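I booked the community hall at Clesberg for a July naming ceremony last week. The hire is $156 for the afternoon, and the form asks who holds the music licence. I rang Henrique Carvalho, who runs the bookings, and he said he'd check. 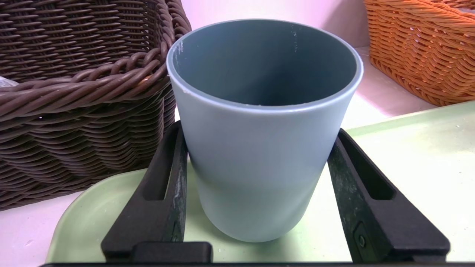 Readings are the other thing I need to sort out. The parents want two, both short, and one may need permission from the publisher. For the water blessing a plain blue-gray plastic cup will do, scuffs on the rim and all. I've emailed the publisher and allowed 10 days for a reply.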